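4. Storage of cups and mugs in shared kitchens

4.1 Background to this part of the study

In the first part of the interviews we asked people only about the food they keep and share. However, during the pilot talks it became clear to us that many of the small conflicts in a shared kitchen are about cups. A cup is used several times in a day, it is easy to carry to another room, and it is often a gift or a memory of a place. A plate does not travel in the same manner. For this reason we added a separate set of questions on cups and mugs to the second round, and the present section reports the answers.

The households in this part are 146 shared homes in the two neighbourhoods described in Section 3, which we call Totero and Resurness. By a shared home we mean a dwelling where at least three adults who are not relatives use the same kitchen. Student residences with a paid cleaning service were left out, as the rules there are written by the operator and not by the people who live in them.

4.2 What was asked

Each household filled in a kitchen diary for two weeks. In the diary the members wrote down where each cup was kept in the evening, who had washed it, and if it belonged to one person or to all. The diaries gave us 2401 entries that could be used. Entries where the place was not written, or where the handwriting could not be read by both coders, were removed before the count.

After the diary period we visited 31 of the households for a longer talk in the kitchen. The talks were held by the first author and by Volkan Soylu, in the language which the household preferred, and the notes were translated to English later. We tried to hold the talk with all members present. This was not always possible, and in several homes one member was at work, so we telephoned that person in the following days. We did not find that the telephone answers were shorter, but they were more careful when the subject was another housemate.

4.3 Four places for a cup

The entries were sorted by place. We use four groups: the closed cupboard, the open shelf, the stand or hook, and the private room. A fifth group, the drying rack, was considered at the beginning. We decided against it, because in many homes the rack is a permanent place and no one empties it, while in other homes it is used only for some minutes after washing. The diaries do not let us separate these two uses. Cups on the rack were therefore counted with the place where the household said they "should" be.

The closed cupboard was the most common place in Totero, where the kitchens are older and the cupboards were built together with the house. In Resurness the kitchens are smaller, and the open shelf and the stand were named more often. We want to be cautious with this difference. The two neighbourhoods also differ in rent and in how long people stay, and a person who stays for one winter only will not put up a shelf.

The private room is a special case. Members who kept their cups in their own room gave two kinds of reasons. Some had lost a cup before, or had found it chipped, and did not wish to have the same experience again. Others said simply that they drink tea at the desk and the cup remains there. In the diary both look the same, and only the talks could show which one was meant. We think that earlier studies which used only a questionnaire may have read too much distrust into this habit.

4.4 The stand as a public place

The mug stand was of interest to us for one reason - it holds few cups. A cupboard can always take one more, but a stand has a fixed number of arms, and when it is full the next cup must go to another place. Several households used this limit as a rule. In one home in Resurness each person was given one arm, and guests' cups went to the shelf. In another home the stand was for the cups that all could use, and a cup placed there was understood to be given to the house. A new housemate who did not know this hung up a cup from her grandmother and was surprised to see it in another person's hand at breakfast. She told us the story with good humour, but she also told us that she moved the cup to her room on the same day.

Yang, in his earlier work on shared refrigerators, calls such a place a "soft border". The border is known to the people who live there and is not marked for others. We find the term useful also for cups. A name label would be a hard border, and labels were rare in our homes. People said that a label on a cup looks unfriendly, although the same people had labels on their milk and cheese. When we asked about this, a common answer was that milk is finished when someone else drinks it and a cup is not.

The position of the stand in the kitchen also had some weight. Where it stood near the kettle, cups from it were taken by anybody who was making a hot drink. Where it stood at the far end of a counter or on a side table, the cups were taken less and some of them had dust inside. Skinditz reports the same for bowls of fruit in staff rooms, where the distance of only a few steps changed how much was eaten. Our diaries have no exact distances and we can not test this properly. A side table placed against a curtain was one of the positions named in the talks, mostly in homes where the kitchen and the sitting area are one room.

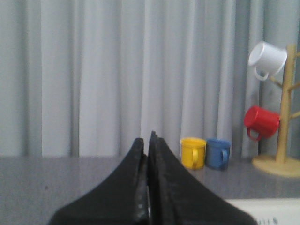 Figure 4. Grey tabletop with a mug stand, in front of a pleated curtain.

4.5 Washing and returning

A cup that is washed by a person other than the owner is often returned to the wrong place. This was the complaint which we heard most in the talks, more than broken cups and more than dirty ones. In homes with a stand the complaint was weaker, perhaps because an empty arm shows where something is missing. In homes with closed cupboards, members spoke of opening door after door. One man in Totero had bought himself a cup in a very bright orange so that he could find it from the hallway.

The households that had talked about cups openly, for example at the time when a new person moved in, had fewer complaints in the diary. It would be easy to say that talking helps. But it may also be that people who get on well are more willing to talk about such small things, and our material can not decide between the two.

4.6 Limits

The diary was kept by the members themselves, and around a third of the households said that they had tidied the kitchen more than usual in the first days. The entries from these days were kept in the count. We also had no household with small children, where breakable cups are likely kept higher and away from the table edge. All diaries were collected in August, when cold drinks are common and glasses may take the role of cups. A winter round is planned with the same questions, and glasses will be added to the diary as a separate line.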